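The cistern under Jatitz

Most of what is written on the fort at Jatitz deals with the gate tower, which is the least interesting part of it from a building point of view. The cistern under the lower court gets a line or two. I spent a morning down there in July and took notes, and this is the tidy version of them.

The chamber is rectangular, with two rows of piers carrying groin vaults. There are 46 steps down from the court, cut straight into the rock for the first flight and built up in brick after that. The change in material is easy to miss in low light. The brick flight is steeper and the treads are shallower, so I take it to be a later repair to a stair that had worn out or fallen in.

Rain was gathered from the roofs of the lower court and led to a settling tank before it reached the main chamber. The tank is 2 meters deep and has a sill at the outlet, set high enough to hold back silt. Someone still had to go in and dig it out. The iron rungs for this survive on the north side, or at least their sockets do.

The lining is lime mortar with crushed brick in it, laid in coats. Where it has come away near the third pier, 7 coats can be told apart by color. The lower ones are pinker and harder. The local guidebook treats this as a sign of great age, but it only shows that the lining was renewed, and crushed brick was used in this way over a very long span of time.

Capacity is given on the sign as 852 cubic meters. My own measurements come out lower unless the water is allowed to stand above the springing of the vaults, and the tide line on the piers stops well short of that. I would treat the sign as a figure for the empty room.
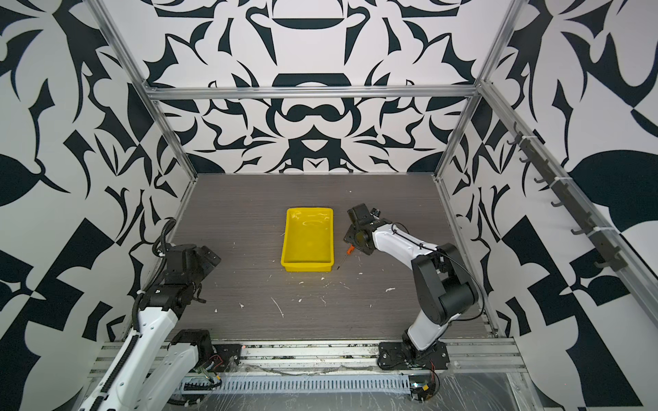 The cistern at Plilik, a day's walk up the valley, makes a useful comparison. It has the same pier spacing but a barrel vault in place of groins, and no settling tank at all. The inlet drops straight into the chamber. The floor slopes to a sump in one corner - a simpler answer to the same silt problem, and easier to clean.

I have not been able to date either one to my own satisfaction. The masons' marks at Plilik are too worn to read, and those at Jatitz are all on reused stone. The door at the foot of the Jatitz stair is kept locked after four in the afternoon, and the key is held at the ticket office by the upper gate.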